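Materials for Interiors, Session 4: Stone, and things that look like stone

Notes by Hilde Mulder

I've typed these up from my own scribbles, so they follow the order I talked in and not the order of the reader. If you missed the session, read chapter 3 first and then come back. Bring your sample box next time, please, even if it's half empty.

Where we left off

Last time we got stuck on Berkay's question about why a kitchen fitter will talk you out of marble and a hotel will happily put it in every bathroom. I promised a proper answer, so let's start there.

Marble is limestone that has been cooked and squeezed underground until the grains lock together. It's mostly calcite, and calcite reacts with acid. Lemon juice, vinegar, wine, a lot of bathroom cleaners — they all eat a little of the polish away and leave a dull patch. We call that etching. People mix it up with staining all the time (I did for years), so get the two straight in your heads now. A stain is something that has soaked in. An etch is a bit of surface that has gone. You can often draw a stain out with a poultice. An etch has to be rubbed down and polished again, and a sealer won't prevent it.

So, the hotel. It has a maintenance budget and somebody who comes in to repolish. The family kitchen has neither, and it has lemons.

Veining

The grey lines are impurities, clay or iron or graphite, that got folded in while the rock was being changed. That's why they wander and fade and never quite repeat. When you look at a slab, look at three things: how wide the veins are, which way they run, and whether they're soft or sharp at the edges. Then stand back a good few steps and look again, because a vein you love up close can read as a crack from the doorway.

Book-matching came up too. Two slabs cut one after the other from the same block are opened like the pages of a book, so the pattern mirrors across the joint. Lovely on a wall. On a worktop I find it a bit much, but Lotte disagreed with me quite strongly and her sketches were good, so make up your own minds!

The imitators

There are four families you need to know: printed laminate, solid surface, engineered quartz and porcelain slab. You'll also meet painted marbling in older houses, which is a whole craft of its own, and we'll get to it in May with Lieven.

How do you tell them apart? Look at the edge first. A printed pattern sits on the face and usually stops or turns awkwardly at the corner, while in real stone the vein carries on down the side. Next, look for repeats. Printed patterns come round again sooner or later, and once you've spotted the same little fork twice you can't unsee it. Touch helps less than people think, since quartz and porcelain both feel cold. And please don't go dripping vinegar on anybody's worktop to find out. One of last year's group did, in a showroom, and I had to write a letter.

From a photograph alone you often can't say. "Marble-patterned" or "marble-effect" is the right thing to write in your notes until you've seen an edge or a data sheet. I'll mark you down for "marble" if you can't back it up.

The Jacobs job

We ran out of time on this one, so here's the short version. The client wanted 11 square metres of white with grey veins in a room with very little daylight. Marloes priced real stone at 200 a square metre and a porcelain at 81, before cutting and fitting. Work out the difference for the whole area, then write me half a page on which you'd choose and what you'd tell the client about looking after it. There's no right answer. I want to see your reasons.

For next time

Finish the Jacobs half page. Read up to page 197 in the reader. Find one veined surface somewhere you go every day and draw the pattern in pencil, life size, on a sheet of A4. No tracing!

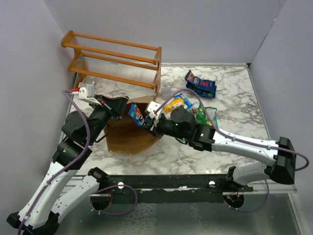
Fig. 1. White and grey veining on a marble-patterned tabletop.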